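List home | Threads | Authors | Older | Newer
Search this archive Go

Re: [sirkwood-laundry] Descaling tablets, worth it?

> I've switched to Plorix tablets, one every wash. The box says they
> stop limescale and make the machine last up to 5 years longer. Water
> in Nenthorpe is terrible so I reckon it pays for itself. Anyone else?

Longer than what, though? I have the same box and there's a little star next to the claim, and the small print under it says "based on 1000 washes in very hard water at 60 degrees". Who washes everything at 60? I do towels and bedding that hot and the rest goes in at 30 or 40, where you get far less scale in the first place.

The powder I buy already has a softener in it, and the dose on the back goes up for hard water. So you'd be paying twice for the same job.
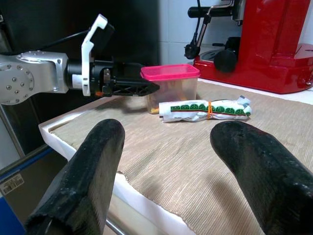

My Iwasaki is on its second set of door seals and its original heater. When the repair man had the back off for the pump I asked to see the element, and it had a thin grey crust, no worse. It has never had a tablet. One machine proves very little, I know, but it's one more than the box shows you.

If you want to do something, run it empty and hot with citric acid 2 or 3 times a year. Check the manual first, as some makers don't like it near the rubber.

Has anyone in Sirkwood had a heater go from scale? I mean seen it, not been told so by the shop.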